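# Lidach bench surround with marble-pattern top

Supplied by Comura, price as ordered £1,677, delivery £173 on top. We have had it since November.

The Lidach is a worktop with walls on three sides and an open front. Ours has the grey marble-pattern top, and side and back panels in orange and blue. We bought it for the packing room at Flanagan, where the old bench had no back and small items kept ending up on the floor behind it. Cillian Madigan ordered it and I put it together with Sinéad Moriarty, so this review covers the delivery and the build as well as daily use.

## Delivery and assembly

It came on one pallet, well wrapped. The posts and rails were in a long carton and the top was packed flat between two sheets of board. The top is heavy and I would not try to lift it alone.

Assembly took 70 minutes with two people. The instructions are drawings with very few words. They are good up to the point where the panels go in, and then poor. The drawing for the back does not make it clear which colour goes on which side, and we had the blue half in first on the left before we noticed that the printed pattern did not meet the side wall. Check the colours against the picture on the cover before tightening anything.

You need a set of hex keys and a level. The keys supplied are short and hard on the hand, so use your own.

## The top

The pattern is a cool grey with white veins, some of them quite strong and others as thin as hairlines. I had expected to dislike it, as I normally prefer a plain surface for work, but it hides dust and faint marks well. It has a slight gloss. Along the side there is a slim metal trim between the top and the wall, and it gives a tidy finish. 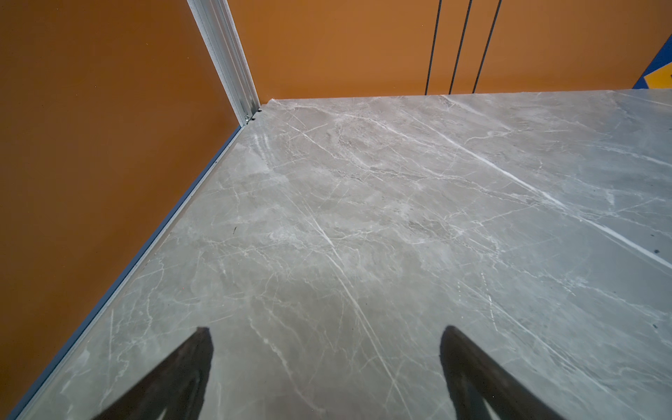 What is the best way to clean the top?

A damp cloth and a little washing-up liquid, then a dry cloth. Label glue needs a plastic scraper and some patience. Gromier make a spray for this sort of surface and it works, but it leaves a smear unless it is buffed afterwards. We have stopped buying it.

The one real fault with the pattern is that clear tape and white thread are hard to find on it. Sinéad now keeps both in a dark tray. If you work with small pale parts all day, ask Comura for the plain grey top, which costs the same.

## Posts and walls

The corner posts are grooved aluminium, and they are the best part of the whole thing. They are straight, the ends are cleanly cut and there were no sharp edges. The grooves do collect dust, and an old toothbrush is the quickest way to get it out.

Our walls are 600 mm high. That is enough to stop things going over the back, and it keeps the draught from the yard door off loose paper. Anyone working seated will find that the sides block the view of the rest of the room. Sinéad likes this and Cillian does not.

Orange and blue would not have been my choice. Comura also list white and pale green, both with a longer wait. The orange is warm and flat in the morning and looks browner towards the bottom of the wall late in the afternoon, when less light gets in. I have stopped noticing it.

The panels do flex a little if you lean on them in the middle. They have not come loose. I went over all the fixings after the first month and two needed a quarter turn.

## The printing

You can have the walls printed or plain. We took the printed set, with black lines, orange chevrons and orange-and-black hexagons on the blue. It adds nothing to how the bench works, though the chevrons on the side wall get used as a rough guide for where to stand finished parcels. The print has held up to wiping so far. 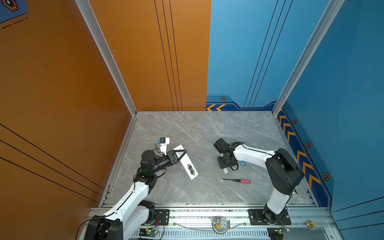
If I were ordering again I would take the plain walls and put the difference towards a second light. The lamp Comura sell for the Lidach clips over a wall and shines mainly on the back half of the top, so the front edge is left dull on a dark afternoon. We use an ordinary desk lamp on a shelf instead.

The front rail is slotted aluminium, and things can be bolted along it without drilling, which saved us making a bracket. It does stand in the way when you want to sweep crumbs and paper scraps straight off the front. You have to gather them up with a brush and pan, or use a vacuum with a narrow nozzle.

## Getting help from the seller

One cap for a post was missing. I emailed Comura in the morning with the order number and had a reply before lunch, and the cap came by post later that week. They also sent a newer copy of the instructions, where the drawing of the back panels is larger but otherwise the same.

## Would I buy it again

I would, with plain walls and the plain top. It is dear for what it is, and a handy person could make something similar for less if they had the time. The delivery charge is steep and should be shown earlier in the order form. Against that, it is level, it does not wobble, and nothing has gone down the back of it.

Measure your doorway before ordering. The top does not come apart, and ours went through with very little to spare.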